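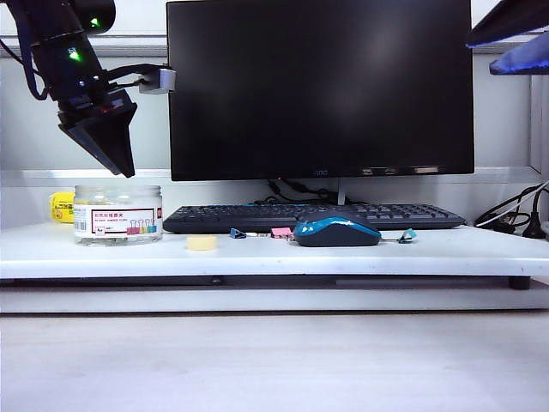

Screen off, keyboard in place, black cables having a party at the back.

The Desk Page: Cleaning and Untangling a Computer Desk

Posted January 24, 2021 in Household Tips

Computer desks get dirty in a way that kitchens don't. In a kitchen something starts to smell and you act. A desk will sit there for years getting a little grayer, and you'll go on eating crackers over it. This page covers the screen, the keyboard, the stretch of desk you haven't seen in a while, and the cables, in the order I'd do them. Skip the parts you already do. I skip the parts I should do.

Before you start

Turn everything off. A dark screen shows every fingerprint and every sneeze, and you will be ashamed, and the shame is useful. Let the monitor cool for a while if it's been on all day. Cleaner streaks on warm glass or plastic, and you'll end up polishing the same spot until dinner.

If you plan to pull plugs, take a picture of the back of everything with your phone first. You will think you don't need to. I thought so too, and spent an evening in June finding out how many holes in the back of a computer will almost accept the wrong plug.

What you need:

Two microfiber cloths, clean, washed without fabric softener
A small bowl of plain water, distilled if your tap water leaves spots
A soft brush (a new paintbrush is fine, and so is a makeup brush nobody will miss)
Rubbing alcohol and a few cotton swabs
Hook-and-loop cable ties
Masking tape and a pen
A trash bag, larger than you think

The screen

Dry cloth first, always. Go across the screen lightly from top to bottom and get the loose dust off before you bring any water near it. Dust plus water is mud, and mud plus elbow is a scratch.

If there are spots left, dampen a corner of the second cloth and wring it until it feels nearly dry. Wipe with no more pressure than you'd use on a pair of glasses you like. Never spray anything straight at the monitor. The liquid runs down, finds the gap at the bottom edge, and goes inside to meet the electronics.

Leave these in the cupboard: window cleaner with ammonia, paper towels, dish soap, anything with the word "scrub" on it. Check the monitor's own manual before you buy a special cleaner. I bought a bottle of Gatico screen foam once. It worked about as well as water and came with a nicer smell, and I'm still not through the bottle.

The bezel, meaning the strip around the screen, takes more than a wipe. The lower edge is the part everyone grabs when they tilt the thing, so it's usually the worst. If yours has a row of little buttons along the bottom, run the dry brush along them first and then a barely damp swab. With the monitor off, you can press whatever you like by accident. With it on, you may find yourself reading menus in Finnish.

Don't forget the top edge. It's above eye level when you sit and below it when you stand, so it never gets looked at from either.

The keyboard

Unplug it, or switch it off if it's wireless. Turn it upside down over the trash bag and give it a few firm pats on the back, like a baby that has had lunch. Tilt it both ways and pat again. Don't do this over the desk. I can't stress that enough to my earlier self.

Then brush between the keys, working from the back row toward you. Compressed air is all right in short bursts with the can upright, though mostly it moves crumbs to a better neighborhood. For greasy key tops, dampen a cloth with rubbing alcohol and wipe one row at a time. The cloth should be damp enough to clean and not so wet that it drips. Go easy on painted letters and on colored trim, and try a corner first.

If the keycaps are the kind that pull off, you may pull them off. Take a picture before you do. My first time I skipped this, put everything back by memory, and typed for a week on a keyboard with two keys swapped. Soak plastic caps in lukewarm water with a drop of dish soap, rinse, and let them dry all the way before they go back. Overnight is good. "They look dry" is how you get a space bar that sulks.

The desk itself

Move everything off, including the things you've stopped seeing. Lift the monitor with both hands, by the stand and the frame, and don't push on the screen. If it's a big one, get help or just clean around the foot and be at peace with it.

Dust first, then a damp cloth, then a dry one. Mouse areas get a special grime that wants a little dish soap and some patience. Coffee rings on a sealed top usually come up with warm water and a minute's soaking. Coffee rings on bare wood are part of the family now.

If there's a ledge or a sill behind the desk, do it before the desk. Dust falls down. I've done it in the other order often enough to be sure.

When you put things back, put back only what you used in the last month. I keep a lidded jar for the small stuff, clear so that I can see what's in it. The rule is that when the lid won't go on, the jar gets emptied. I had an opaque tin before that, a handsome one from a gift shop in Hallovar, and it turned out to hold 17 dead batteries and a key to a house I don't live in.

The cables

Every desk has a spot behind the keyboard and under the monitor where the cables go to be together. You can't reach it while sitting, and you can't look at it while standing without making a noise.

Start with labels. Put a flag of masking tape on each cable at both ends and write what it's for. Do this while everything is still plugged in, when the answer is a matter of following the cable with your hand and not of guessing. "Monitor power" is a good label. "Black one" is not, and I have written it.

Unplug and pull each cable out of the heap one at a time. Don't tug on a knot. Work it loose from the middle and let the ends find their own way out. Wipe each cable down with a damp cloth as it comes free, keeping the plugs dry. The cloth will be disgusting by the third one.

Now there'll be at least one cable that's attached to nothing at either end. Set it aside. If you can't name what it belonged to by the end of the day, it can go to electronics recycling. You're allowed to keep one spare of each kind. I don't care what you say about the others, and neither does the drawer.

Check the rest for cracks, bare spots, and plugs that look cooked. Throw out anything damaged, and don't tape it up.

When you plug back in, run power cords down one side and the thin cables down the other. Leave enough slack that the monitor can tilt and turn. Then tie them in loose bundles. Hook-and-loop ties are better than zip ties for this, as you'll want to undo them the very next time something breaks, and scissors next to a live cord are a poor idea. A roll of the Valach ones lasted me years. The Pagano clips with the sticky backs held for one summer and then let go all at once during a video call.

Don't coil a long power cord tight and stuff it behind something. Loose loops, with air around them. Don't plug a power strip into another power strip, either, however well it solves your problem.

For cables that come over the side of the desk, a single clip near the edge keeps them from sliding to the floor whenever you unplug something. A binder clip will do. Thread the plug end through the wire loops and it'll hang there looking a bit like office supplies, but it'll hang there.

How often

Dry dusting, whenever you can write your name on the screen. Keyboard pat-down, once a month, or weekly if you eat at your desk, and I know you do. The full cable business, once a year, or whenever you buy something new with a cord.

The whole job takes me 40 minutes when I keep at it. It takes an afternoon when I read the old mail.

A few odds and ends

Canned air lying on its side sprays cold liquid. Keep it upright.

Dryer sheets on screens: no. They leave a film, and then you have a film.

Wash microfiber cloths by themselves or with other lint-free things. One trip through the dryer with a bath towel and they'll put more on the screen than they take off.

Old toothbrushes are fine for desk edges and vents on the outside. Not for the screen, and not for teeth again afterward.

If you spill a drink on the keyboard, unplug it first and swear second. Turn it over, let it drain on a towel, and leave it for at least a day.

114 comments on this page. Comments are closed, mostly on account of the argument about zip ties.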